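Classroom Assistant, Grades 2 and 3 – Savik Elementary, Pinville

We're looking for a classroom assistant who loves being around children and doesn't mind glue on their sleeves! You would join Afaf Bitar and her mixed class from October. The fall topic is rivers and bridges, so expect a lot of map drawing, paper boats and one very long story wall.

What you'll do
Read with small groups every morning
Help set up art and science lessons
Walk the class to lunch and recess – and join in the games if you like
Keep our class page up to date with photos and news

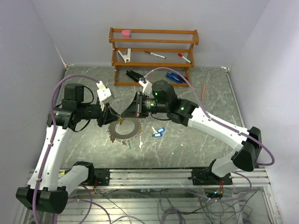
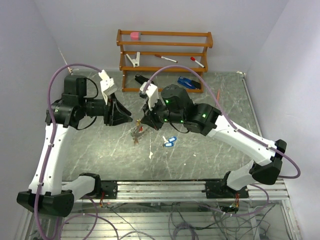

What we're hoping for
A high school diploma and some time spent working with kids (camps, clubs and babysitting all count). Spanish is a plus. Patience with shoelaces is a bigger plus!

Hours and pay
Five days a week, 8 a.m. to 2 p.m., at $700 a week. Lunch is included, and Mr. Kälin's soup is wonderful.

How to apply
Send a short letter and two references to the school office on Drirnico Street by March 20, 2023. Tell us about a book you loved as a child. We can't wait to meet you!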